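마을 식당 조리 교육 사업 중간 보고
기간: 2월부터 4월까지
작성: 크리산토 살라자르 (Crisanto Salazar), 현장 담당
받는 분: 오캄포 기금 지원팀, 허이날커 메드베 (Hajnalka Medve) 담당자님

안녕하십니까. 지난 보고 이후에 진행된 일을 정리하여 보냅니다. 제 한국어 문장에 어색한 부분이 있으면 양해를 부탁드립니다. 숫자는 모두 장부와 두 번 대조하였습니다.

1. 교육 진행
플릴런컴 마을회관의 조리 과정은 계획대로 2월에 시작하였습니다. 첫 달에는 칼 사용법과 위생을 가르쳤고, 3월부터 국과 반찬으로 넘어갔습니다. 수강생 대부분은 아침에 다른 일을 하시는 분들이므로 수업 시간을 오후 2시에서 저녁 7시로 옮겼습니다. 옮긴 후에 결석이 많이 줄었습니다. 다만 저녁에는 버스가 일찍 끊기기 때문에 브레토프 쪽에 사시는 분들은 마지막 30분을 듣지 못하는 날이 있습니다. 이 문제는 아직 해결하지 못하였습니다.

2. 점심 제공
4월 말까지 제공한 점심은 모두 1000인분입니다. 계획은 800인분이었습니다. 늘어난 이유는 이웃 마을 플리메티츠의 어르신들이 3월부터 함께 오시게 된 것입니다. 이분들의 식사는 처음 신청서에 들어 있지 않았으므로, 기금의 의견을 먼저 여쭙지 못한 점을 죄송하게 생각합니다. 쌀과 채소는 기존 예산 안에서 구입하였고, 생선은 한 달에 두 번으로 줄였습니다. 생선을 줄인 것에 대하여 불만이 조금 있었습니다.

3. 예산
조리 도구 항목에서 300유로가 남았습니다. 큰 냄비를 새로 사지 않고 학교 급식실에서 쓰던 것을 받았기 때문입니다. 남은 금액을 냉장고 수리비로 옮겨 쓰는 것을 허락해 주시기를 요청합니다. 냉장고는 문 고무가 낡아서 잘 닫히지 않습니다. 수리 견적서는 따로 우편으로 보냈습니다.

4. 어려웠던 점
요리책 번역이 늦어지고 있습니다. 지역 말로 된 양념 이름은 사전에 없는 것이 많아서, 어르신들께 하나씩 여쭈어 보고 적습니다. 같은 풀을 마을마다 다르게 부르는 경우도 있어서 두 이름을 모두 싣기로 하였습니다. 초고는 6월에 보여 드릴 수 있을 것 같습니다. 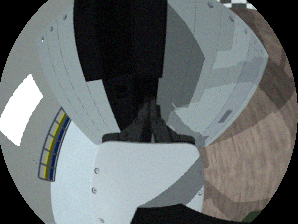
그림 1. 밝은 회색 그리퍼 손가락과 가운데의 짙은 회색 부품 (시뮬레이션 화면)

5. 다음 기간의 계획
5월에는 저장 음식 수업을 시작합니다. 절임과 말린 나물을 먼저 하고, 장 담그기는 날씨를 보고 정하겠습니다. 강사 사례비는 지난번과 같은 금액으로 계산하였습니다. 버스 시간에 대해서는 군청 교통과에 편지를 보냈고, 답장을 기다리고 있습니다.

메드베 담당자님께서 방문을 원하시면 저녁 수업이 있는 날이 좋겠습니다. 오시기 전에 알려 주시면 식사를 같이 준비하겠습니다.

크리산토 살라자르 드림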